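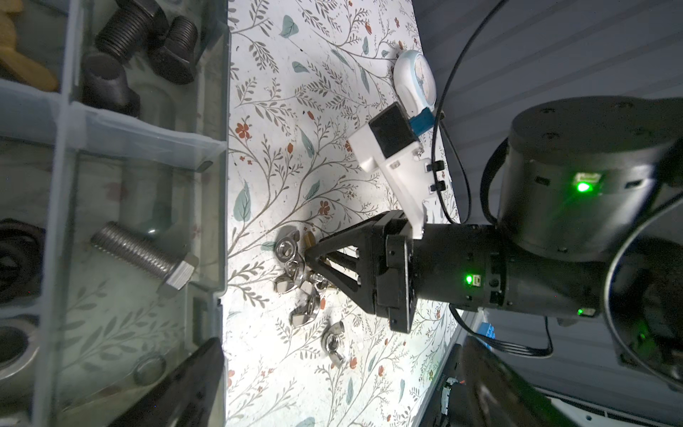
Wing nuts on the flowered tabletop

About Muvavdale Repair Evenings

We fix things together! Maribel Arboleda and Marwan Kassab started our school in December with 2 benches and a box of donated lamps, and we now teach 87 people a season (some of them come back every single term, which we love). Classes cover lamps, chairs, zippers and bikes. Shakuntala Jaiswal runs the sewing room and will happily talk you into darning your first sock.

No experience needed, just bring something broken. Evening classes have 30 places, and you'll find us upstairs in Room 303, Correa Building.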